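Skemau
Practice materials and consumables

Storano suture thread, braided, non-sterile, for training use
Item 220-7
Supplied by Ekton

Storano is a braided polyester thread sold on the reel for knot tying and wound closure practice. It is not sterile and is not to be used on people or animals. The reel is meant for teaching rooms that get through a lot of thread and have no need of single packs with a needle attached.

Specification
Material: polyester, braided, coated
Colour: black
Length per reel: 1000 m
Reel: plastic, centre hole fits a standard bench spindle
Needle: none, order separately
Storage: dry, out of direct sunlight

Handling
The coating lets a throw slide down before it locks. A surgeon's knot with two further throws holds in most pads. Thread that has been pulled through a pad several times loses some of its coating and starts to drag, and it should be cut off and thrown away. Cut lengths to suit the exercise: short for single stitches, longer for a running stitch. Do not grip the thread with the jaws of a needle holder at any point that will later carry load. The braid flattens there and may part when the knot is tightened.
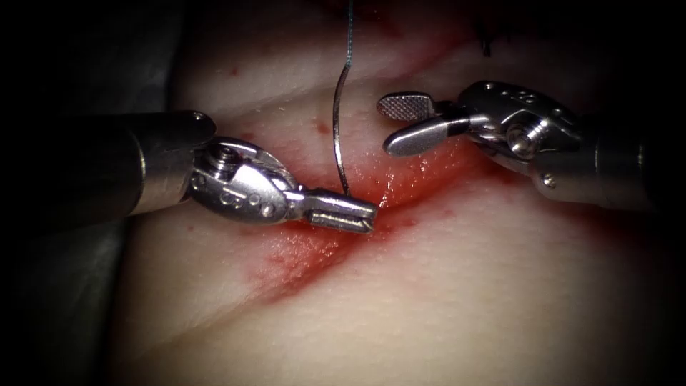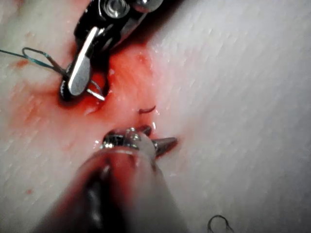 Cutting and threading
Use sharp scissors and cut square. A frayed end can be stiffened with a drop of clear glue, left to set and then trimmed at a slant. The thread passes through the eye of all Ekton open-eye needles except the smallest size. For spring-eye needles, lay the thread across the slot and press down with even force - do not saw it in, as this strips the coating.

Cleaning
Reels are not washable. If fake blood gets on the outer turns, unwind and discard them. The dye in most training fluids does not come out of the braid.

Changes to this item
From November the reel will have a slotted rim to hold the loose end. The thread itself is unchanged. Stock with the plain rim will be sent out first, and mixed orders are possible during the changeover.

Ordering
Sold singly or in boxes of 7 reels. Boxes are not split. The Kovács bench spindle (item 1891) takes one reel and clamps to a table edge; the clamp is included.

Questions on thread and needle matching: Enikő Szűcs, product desk.

Page last checked 27 August 2023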